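Trorwood Early Learning Center
Minutes of the Playroom Materials Meeting
Oct 12, 2022

Present: Yolanda Cantero (chair), Marcelino Bustamante, Mali Pritchard, Julián Palacios
Apologies: Ctibor Sokol

1. Minutes of the September meeting
Approved with one correction to item 4, where "Moya Room" should read "Palen Room."

2. Budget
The chair reported that 80 dollars remained of the 500 allotted for play materials. No further orders will be placed this term.

3. Pretend-food sets
Mr. Bustamante reported that the sets in the Palen Room had become mixed with the ball bin. It was agreed that plates and toy food would be stored together on the low shelf and balls returned to the bin at the end of each session. Chipped pieces are to be handed to the office. Action: M. Bustamante.

4. Table activity
Members considered the green tabletop as a surface for sorting and serving games, using the pink square plate, the yellow and red toy piece and a ball.

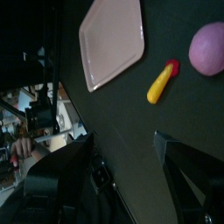

Mali Pritchard asked whether one plate per table would be enough, as the younger group tended to want the same one, and suggested that a second be brought over from the Moya Room. Agreed.

5. Labels
Picture labels for the shelves were deferred to the next meeting.

The meeting closed at 3:19 p.m.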